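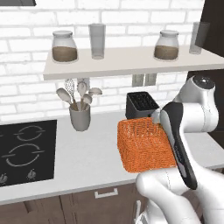
The Gripper Comparison Programme at Flurbridge has completed its first round of trials, and the results were presented to members of the Manipulation Group on 24 February 2018. The round was carried out in simulation, using the kitchen model prepared last year by Clémence Lefèvre and her colleagues. Each gripper was mounted in turn on the same arm and asked to lift, carry and set down a range of household objects. Among the objects on the list, the orange woven basket, which the arm holds over the countertop in front of the black toaster, attracted the most discussion. Its box shape is simple enough, but the coarse weave leaves the planner with a poor estimate of where the outer surface lies, and a grip taken on one side leaves the rest of the load unsupported.

Two grippers were compared. The Aubert is a two-finger model with short, stiff fingers and a narrow opening. The Zusanlow has a wider opening and a softer closing action, and is the heavier of the two. Both were driven by the same controller, with the same limits on speed and closing force, so that any difference in the results could be put down to the hand. Each gripper made 500 attempts across the full list of objects. A lift was counted as successful if the object was raised clear of the counter, carried to the target position and released there without touching any fixed part of the kitchen.

The Zusanlow completed 415 of its 500 attempts. Most of its failures took place at the moment of release, when the fingers opened unevenly and turned the object on its way down. The Aubert performed well with mugs and small boxes but lost ground with larger items, and 159 of its attempts ended in a dropped or displaced object. Members should note that the order of the objects was the same for both grippers and that no allowance was made for the difference in weight. A corrected set of runs is in preparation.

The choice of camera position also received attention. Derek Bunting reported that moving the simulated camera from the wrist to a fixed point facing the counter improved the approach to tall objects and made the approach to low ones worse. He has asked that both positions be kept for the second round. The group agreed to this, and agreed also that contact settings for woven and knitted surfaces should be reviewed before any further figures are released.

The second round will begin in October and will include trials on the physical arm at the Gelterlow laboratory. Bench time there is limited to 9 sessions, and groups wishing to put forward a gripper or controller of their own are asked to write to the programme office in good time. Submissions should include a full drawing of the mounting plate, the mass of the hand and the latest version of the driver. Copies of the trial log are available to members on request.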